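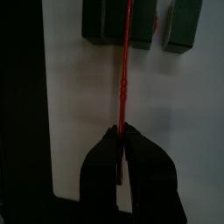

Sticks, Rods and Other Straight Things

I have a drawer of thin straight objects and a low opinion of most of what was said to me when I bought them. The gallery started as a way of sorting the drawer. It has since turned into a way of checking sellers' claims against the objects themselves, and the objects mostly come off better.

A few of them came in house-clearance lots from Isbridge, where everything is described as "vintage" until you ask for a year. Others came mail order from Dovell, which prints a long paragraph about heritage on a very small bag. The rest were on the kitchen counter one day and I never found out where they belonged.

Captions are short. If I know what a thing is for, I say so. If I only know what I was told it was for, I say that too, and you can decide how much you trust a man with a folding table.

Red rod with ribbed section
Slender, red and shiny, smooth for most of its length, with a thicker knobbly part that could pass for a grip or for decoration. The lower end tapers a little to a darker, slightly rounded tip. It looks like molded plastic to me, and I'm not going to call it lacquer just because lacquer sells better.

On the knobbly part
Ribs like these get called "hand-turned detail" in listings. A mold can make rings all day long. I'd want a tool mark before I paid extra for the word "turned," and I have yet to be shown one.

Green and red
Dark green next to glossy red does the red a lot of favors. Sellers know it, too. Half the cheap stuff I've regretted was laid out on green felt, and it looked like a different color by the time I had it on the kitchen table.

Knitting needle, single
Sold to me as half of a pair, with the other half "definitely in the box." The box has been emptied, shaken and finally recycled. It makes a good tool for getting lint out of the dryer vent, so I've stopped being angry.

Cocktail stirrers, mixed
Lot 277 from an Isbridge clearance. The catalog said "hotel ware," and I asked which hotel. The answer was "one of the big ones." They stir drinks. I keep them because they cost 60 cents and because my sister likes the ones with a ball on the end.

Dovell "Heritage" plant markers
The bag says they won't fade. Mine spent a summer on a south-facing sill and went from bottle green to something close to old toothpaste. Dovell's reply was that the guarantee covers "normal light." I'd love to know what they think a plant is going to be standing in.

Chopsticks, children's
Grooved near the eating end, which does help with noodles. I was ready to dislike these and can't. The packaging claims they improve handwriting, and there I go back to being myself.

Painted stick from Bragança
Brought back by a relative who was told it was a traditional weaving tool. It may be! I've written to two people who weave and neither recognized it. One thought it was a curtain rod for a dollhouse, which at least fits the hooks it came with.

Hair stick, black
Came with a card explaining that the shape was "scientifically balanced." It falls out of hair at the same rate as a pencil. I tried both on the same afternoon, with the same head, and the pencil was also able to write down the result.

Pencil
Included for fairness.

Drarnine rods
Drarnine is a finish, according to the leaflet, and it is "deeper than gloss." I put one beside an ordinary shiny plastic rod under the kitchen light and asked everyone who came in to pick the special one. They guessed. So did I, and I had put them down myself a few minutes earlier. The leaflet is very nicely printed.

Game sticks, incomplete
From one of those games where you drop a bundle and lift them out without moving the rest. The scoring sheet is gone, so the colors mean whatever the loudest person at the table says they mean. We've settled on red being worth 4, mainly because we have so many of them.

Conductor's baton, supposedly
It has a cork handle and a white shaft, and the seller told a long story about an orchestra. The story got longer when I reached for my wallet. I paid the price of a stick with a cork on it and we parted on reasonable terms.

Spare dowel
From a bookcase. The instructions said there would be no parts left over if the job had been done correctly. The bookcase has held up since May, so one of us is wrong.

How I decide what goes in
It has to be straight, thin enough to roll off a table, and owned by me. I don't accept valuations. People write in to say that something similar went for a great deal online, and when I look it up it was listed for a great deal, and is still listed.

If you recognize anything and can say what it was made for, write to me, preferably with a page from a catalog or a box with the name on it. "My grandmother had one" is welcome, but I'll ask what she did with it. The ribbed types interest me most at the moment, as I've been offered three different explanations for the ribs by people who were all selling them.

Next up: pegs, hooks and a thing from Isbridge that was sold as a spoon.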